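Staltness Robotics Club: Picking Up a Cup

Ready for the best part of the build? Open the jaws wide and steer one finger into the mouth of the blue cup, with the other outside the wall. Then close slowly — thin plastic dents fast!

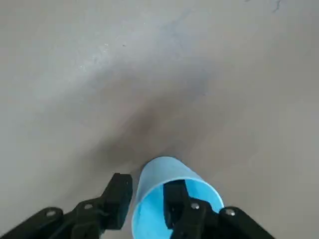 How many tries does each team get? Each team gets 12, and practice runs don't count.

Once you're happy with the grip, lift, hold and save your settings. Now try it at speed 30. It's so much fun!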